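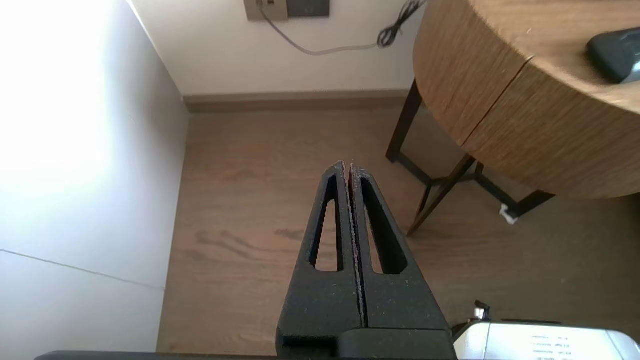

Issue 20, page 262

Quiet Underfoot
By Nazma Wanigasekara
June

Footstep noise in apartment buildings travels mainly through structure. A heel strike loads the floor surface, the slab or joists flex, and the ceiling below radiates the sound. Adding mass helps with voices and television. It does much less for impact, where the usual remedy is a resilient layer between the finish floor and whatever carries it.

Arnar Damgaard, an acoustics engineer at Eskildsen, spent the spring measuring floors in the Drestum building, a converted mill with 445 square feet in its smallest unit. He runs a tapping machine at several positions upstairs and records levels in the room below.

"Most of the bad results come from the perimeter," he says. "The underlayment is fine, then the baseboard is nailed down tight and bridges it."

Screws driven through the mat have the same effect. Damgaard leaves a narrow gap at every wall, fills it with flexible sealant, and tests again before the furniture goes in.

Last updated: June
Contact the editors | © Irneo | Back to top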